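Open afternoon at the Anthorpe automation unit

Wednesday, September 23, 2020

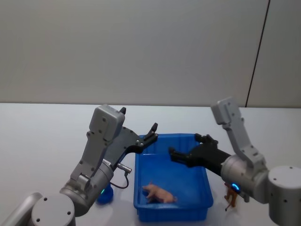 Visetti opened its Anthorpe unit to visitors for one afternoon, and I went mainly to look at how they handle two-arm work. Most demonstrations I have been to use one arm and a part that never moves from its fixture. At Visetti the main bench had two arms facing into a shared tray, with small plastic animals as the test pieces. A toy pig is a fair choice of part. It has no flat faces to speak of, the legs get in the way of a straight pinch, and when it lies on its side, as the pink one did in the blue tray, the sensible grip depends on which way the snout is pointing. The fingers on both black grippers come to a pointed tip, so they can get in beside the legs, though I would expect a pointed tip to give less contact area on a round body.

The task as explained was simple. One arm picks the animal out of the tray, the other takes it if the target is on the far side, and the piece is put down on the table on its feet. The last step is the hard one. Dropping a part in a bin forgives an error of several degrees at the wrist. Standing a thin-legged animal upright does not.

I watched for most of an hour and kept a tally on the back of the parking ticket. Of 59 attempts, 37 ended with the animal standing. The failures were mostly at the handover, where the second gripper closed slightly early and turned the piece in the first one's fingers. A few were bad picks from close to the tray wall, where there is little room for the lower finger to get under. The rim is rolled, which costs a bit more clearance. I asked whether they had tried a tray with a lower side and was told it was on the list.

Cycle time was 14 seconds for a plain pick and place without a handover. That is slow by production standards, but the speed was capped for the open day and the arms were clearly being run well inside what they could do. Acceleration was gentle and I saw no overshoot worth mentioning.

The planning software is called Usano and was written in-house. It treats the two arms as a single system with one shared volume over the tray, and only one gripper is allowed to descend into that volume at a time. The other may hover at the edge. This is conservative and it wastes some time, but it is easy to reason about, and I would rather debug that than a planner which negotiates each move afresh. The lock is released on height, not on a timer, so a slow lift simply holds the other arm back. Recovery after a failed grasp is still manual in some cases. An operator presses a key, both arms go back to a start pose and the cycle begins again.

Calibration got less time than I had hoped. The two arms are registered to each other with a touch routine at the start of the day, using a Krishnan probe held in one gripper. They repeat it after any change of fingers. I asked about drift over a shift and the answer was that it had not been measured properly yet, only checked by eye at lunch. For a handover where a millimetre matters I would want a number.

There was a second bench further down with a conveyor and a labelling head, and it drew the larger crowd. It had done 479 cartons by the time I reached it, according to the counter on the screen, and it worked as such machines generally do. I did not stay long.

Practical notes for anyone thinking of going to the next one, planned for October. The entrance is at the back of the building, past the loading bay, and the sign on the main road points the wrong way. Places are limited and have to be booked. Photographs are allowed at the benches but not in the workshop behind them. Ask to see the Usano log view if it is running, as it shows which arm holds the tray at any moment and makes the pauses much easier to follow.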